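About Flusamura

Flusamura makes a small scripting language and the tools that go with it. People use it to write text games, quizzes, puzzle hunts and other things that run on typed commands. The company has its office in Ilton and was started by Shigeru Sekiguchi, who still looks after the parser.

The language began as a set of macros Shigeru wrote for his own word games. Each game had its own list of accepted commands and its own way of checking an answer, and he was tired of copying the same code from one to the next. He moved the shared parts into one file, put it on a forum and carried on adding to it as other people sent in what they needed. That file became Sornen, our interpreter. Version 2 is the one we support now.

What we make

Sornen is the interpreter. It reads a script, matches what the player types against the commands in it and sends back the result. It runs in a browser or from the command line, and saved games can be moved between the two.

Ueda is the editor. It colours the script, points out commands that can never be reached and lets you play from any line without starting again. You can write for Sornen in any plain text editor if you prefer, and plenty of our users do.

The script library holds 946 scripts sent in by users. Of these, 739 are free to reuse in your own work, and the rest are there to play and read only. The licence is given at the top of each script.
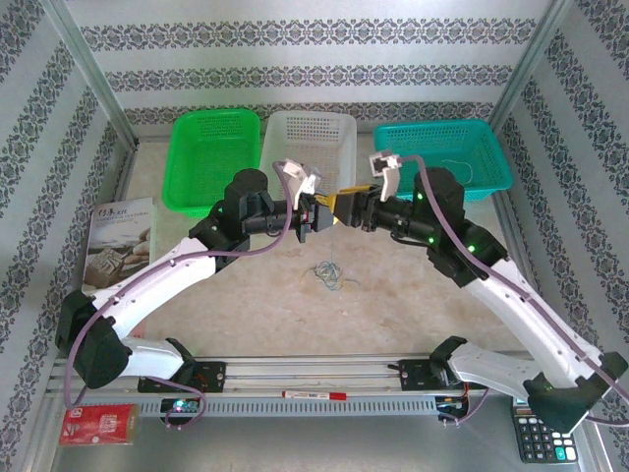
Both programs are free for personal use and for schools. Companies pay a yearly licence, and this is where most of our income comes from. We do not carry advertising and we do not sell user details. A script you write belongs to you, whether or not you put it in the library.

How we work

Bug reports go on a public list. Anyone can read it, and you need an account to add to it. Please include the shortest script that shows the fault, along with the version number from the Help menu. Reports without a script are kept open for a month and then closed.

We put out a main release every May and smaller fixes when they are ready. Old scripts should keep working in new releases. Where a command has to change, the old form is accepted for at least one more main release and Ueda marks it with a warning.

Scripts sent to the library are read by a person before they appear. The limit is 2,000 lines for a single file. Longer games can be split into parts and joined with the INCLUDE command, as described in the manual.

Contact

For licences and invoices, use the form on the Buy page. Questions about writing scripts are best asked on the forum, where other users can answer as well. We do not offer support by telephone.

Page last updated 24/04/2021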